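Plorkero Two-Arm Build: Progress Report for April
Prepared for the Unnithan Fund by Sivaprasad Kurup, Flakitside Shared Workshop

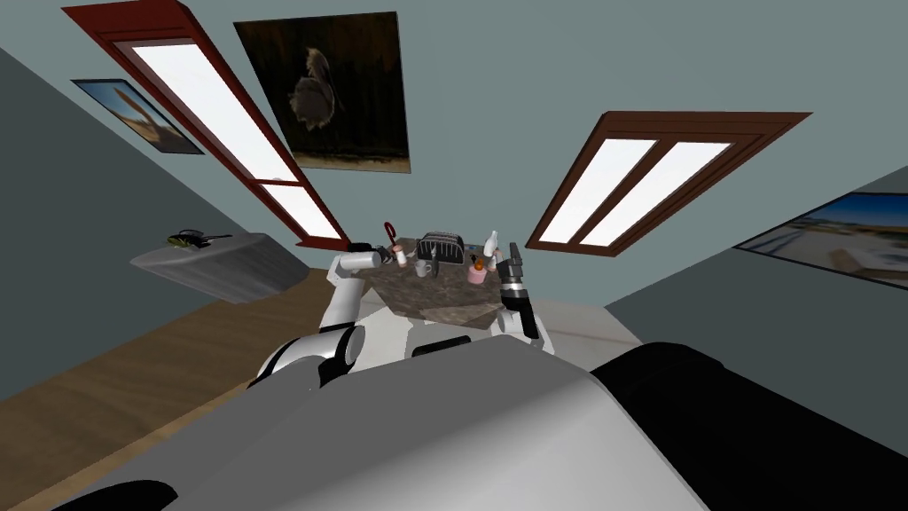

Is the project still on budget?
We have spent $2,453 so far and have $698 left, enough for the wiring and the last set of joint bearings.

Great month! The simulated version of Plorkero now runs start to finish on the workshop computer, and both arms take commands from the same control program we'll use on the real build. We settled on the small stone-patterned table with a toaster, a mug, a pink cup and some bottles on it, since clutter like that is what a kitchen helper would have to deal with. I had 19 practice runs planned and got through all of them, mostly on Monday nights after the woodworkers went home.

The left arm is in good shape. The right one still swings wide when it comes in near the tall white bottle, and I've traced that to a bad elbow limit in the Sondemow motor settings (my typo, sadly). Fixing it is first on the list.

On the bench, 2 shoulder brackets are cut and drilled. They fit on the first try, which made my week. The base plate is still waiting on a longer drill bit.

Next month: correct the elbow limit, repeat the mug pickup with each arm, mount the left shoulder, and order bearings. I'd love to have you come by once the shoulder is up.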